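Storing Cups in a Shared Student Kitchen: Rack, Shelf or Mug Tree?
Project report, Home and Product Studies, second term

1. Background

The shared kitchen at Villo has one short counter and one wall cabinet. Cups are left on the counter after washing because the cabinet is full. Our group was asked to find a way of storing everyday cups that takes less counter space and can be bought on a student budget. The limit set by the course was 15 dollars per kitchen.

2. What we compared

We looked at three products. The first was a flat wire rack from Clestent. The second was a stacking shelf from Mabaso. The third was a Pesitz mug tree, a post on a round base with pegs near the top. We measured the footprint of each one, then used it for a week in the Villo kitchen. After that we set up a small table in the workroom and went through the same steps with each product: take a cup, put it down, put it away.

We used plastic cups in different colors so that it was easy to note which cup had been moved. The table was kept small on purpose, to match the free part of the counter. 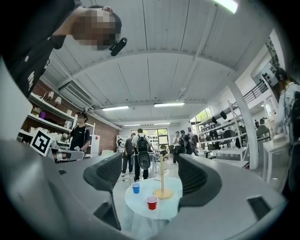 Figure 1. Small round table with the blue cup, the red cup and the mug tree.

3. Results

The wire rack held the most cups but covered nearly all of the free counter. It was also the easiest to clean. The stacking shelf used the height better, but cups on the lower level were hard to reach without moving something else first.

The mug tree had the smallest footprint. Its weak point is that it depends on the shape of the cup. A mug with a handle hangs from a peg with no trouble. A straight plastic cup without a handle has to be put over the peg upside down, and in our trials it slid off when the post was bumped. Two of us also found that loading only one side made the stand lean.

We asked the residents which one they would keep. Of the 10 who answered, most chose the mug tree, mainly for the space it saves. The rest chose the wire rack.

4. Limits of the work

One week per product is short. The Mabaso shelf was tested during the exam period, when fewer people cooked, so its result may look better than it should. We did not test glass.

5. Recommendation

For a kitchen where people mostly own mugs with handles, we recommend the mug tree, placed at the back of the counter and loaded evenly. Plastic cups should go in the cabinet, in one stack. If the kitchen has more counter space than Villo does, the Clestent rack is the simpler choice.

The measurement sheets and the resident survey are in Appendix A.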